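Automation and Daily Work
Handout 7: Can a machine do the chores yet?

Course leader: Noemí Galindo
Room: Batbridge building, upper floor. Mondays, 14:00.

Please read this before the class. It is the written form of what I will say, with the parts that students asked me to repeat last year.

1. The question

When people ask if robots can do housework, they usually mean one of two different things. The first is whether a robot has ever folded a towel or emptied a dishwasher. The answer to this is yes, many times, in many laboratories. The second is whether I can buy one, bring it home and go to work while it tidies the kitchen. The answer to this is no for almost every family. Most of the disagreement in newspapers comes from mixing the two, and I ask you to write in your essays which one you are discussing.

The same is true on the shop floor. A welding cell in a car factory is a solved matter for a long time already. Putting a mixed bag of clips, one by one, into the right holes is still given to people in most small firms.

2. What is hard

Students often guess that the difficulty is in the thinking. For chores it is more often in the fingers. Consider how you take a small part from a table. You slide it to the edge, you pinch it badly, you feel that it turns, you correct. All this takes less than a second and you could not explain it to me. A gripper with two fingers has to do the same with much less feeling, and when the part turns between the pads, the machine may not know.

Small parts are bad for another reason: the gripper itself hides them. At the moment when seeing would help most, the fingers are in front of the part.

Soft things are hard because they never have the same shape twice. Wet things slip. Transparent things confuse the cameras. Make a list of what is in your kitchen sink after dinner and you will find most of these together.

3. Learning from hands

An older way was to write down every movement. This works if the part always arrives in the same place. For a home it does not work, and so many groups now prefer to collect examples from people. A person does the task, the movement is recorded, and a program is trained to copy it.

There are several ways to record. One may guide the arm of a real robot, which is slow and needs the robot to be present. One may film bare hands, which is cheap, but a hand has five fingers and the robot has two. Between these there is the hand-held gripper. The person holds a tool with the same fingers as the robot and does the work with it. A printed square marker on the tool can help the computer to find its position. The person is then limited in the same way as the machine, and you will notice how clumsy we become.

4. A case for discussion: Clidenholm

Clidenholm is a small workshop which assembles door fittings. In April they finished a trial of one step, placing a plastic insert into a housing. They recorded 722 demonstrations and then let the robot try with parts it had not met before. It completed 29 trays without help. It also stopped 3 times in one morning with an insert lying sideways, and a worker had to come and free it.

Is this a success? The manager thinks so. The worker who freed it was less happy, as she had her own bench to look after. Calculate for yourselves what an interruption costs when it takes one minute to repair but five minutes to return to the work you left.

5. The home is not a workshop

The Jukdale flat, which we discussed in Handout 5, shows the other side. In a workshop you may fix the light, the table and the tray. In a flat the owner moves the chair and buys a different cup. A robot that is right nineteen times from twenty sounds good until the twentieth is a glass.

For next week: choose one chore which takes you less than ten minutes. Write every contact between your fingers and an object. One page is enough. Bermúdez, chapter 3, is useful but not required.
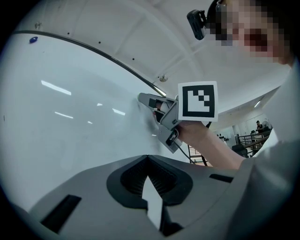
Iraís Pacheco wrote under the online copy that section 4 is too kind to the manager. In her opinion a trial should report the minutes of human help next to the finished trays, and a firm that leaves those minutes out has only moved the chore to another person. She also asked if the page for next week may be about ironing, even though it takes her longer than ten minutes.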